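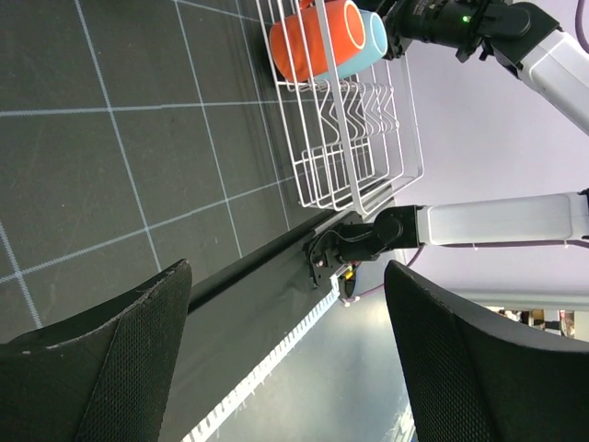
# How does a robot hand pick up a cup?

Take a mug from the cupboard and put it on the table. Easy, no? Your fingers knew how wide to open and how hard to press. Your eyes helped at the beginning, and then your skin did the rest of the work.

A robot must do all these steps too, and every step must be given to it by people or learned with a lot of practice. In our workshop at Ploltdale we try different hands for robots, and we compare them. The tool at the end of a robot arm is called a **gripper**. It is a hand, but usually a very simple one.

## Two fingers can be enough

Look at the two big black shapes at the bottom corners of the photo. They are the fingers of one gripper, seen by a small camera that sits close to them. So you are looking from almost the same place as the robot looks. The fingers are open and there is nothing between them.

The inside of each finger has a fine pattern, a little like mesh. Touch the bottom of your running shoe and you will feel a pattern also. Smooth things slide on smooth things, and a cup is often very smooth. A pattern can give the finger a better hold.

One of the pads has pale scuffs and chipped-looking edges. We look at the pads with care before a test, as a worn pad may hold differently from a new one. If we compare an old pad on one gripper with a fresh pad on another, the comparison is not fair.

## Why a dish rack is a hard place

You may think that a dish rack is a boring thing. For a robot it is a puzzle! The wires are thin, and there are gaps everywhere. A camera can see the wire, or the table behind the wire, and the computer must decide which one is near and which one is far.

Then there are the cups. The orange mug lies on its side, and the light blue one is mostly hidden behind it. You know that the blue cup is a whole cup, even if you see only a piece of it. A computer has to learn this.

A second arm helps with this problem, as it comes from another side. Near the blue cup you can find one arm with a small green light on it. There is another arm lower down, with a long white part. People who work with several arms must plan where each arm goes – otherwise they can bump their elbows, like you and your sister at dinner.

## How we make a fair test

My colleague Osvaldo Negri has a rule for this: change only one thing at a time. If we change the gripper, then the cup, the rack and the camera must stay the same. If we change the camera, the gripper stays.

In March we compared two kinds of finger pad, named Fahmy and Fodonus. Each pad got 46 tries with the same mug. We wrote down three things:

- Did the fingers close on the mug?
- Did the mug stay in the fingers when the arm went up?
- Did the mug arrive in the right place?

The Fahmy pad dropped the mug 13 times and the Fodonus pad dropped it 16 times. Is Fahmy the winner? Maybe. The difference is small, and it could be only luck. This is why we need many more tries, and why our notebook is so thick.

## Try it at home

You can be the robot. You will need a plastic cup, two wooden spoons, two rubber bands and a friend.

1. Hold one spoon in each hand. The spoons are your gripper.
2. Try to lift the cup from the table and put it down again. Do it ten times and let your friend write how many times it worked.
3. Wind a rubber band around the end of each spoon and do it ten times more.
4. Now close one eye and repeat. You have changed your camera!

Please do not use a glass cup or your dad's favourite mug.

## Some words to remember

**Gripper** – the hand of a robot.

**Joint** – a place where the arm can bend or turn, like your elbow or your wrist.

**Controller** – the computer that tells each joint how to move.

If you made the spoon test, send your numbers to the Drurkwood robot club page. We will put the results together and show them in the next issue.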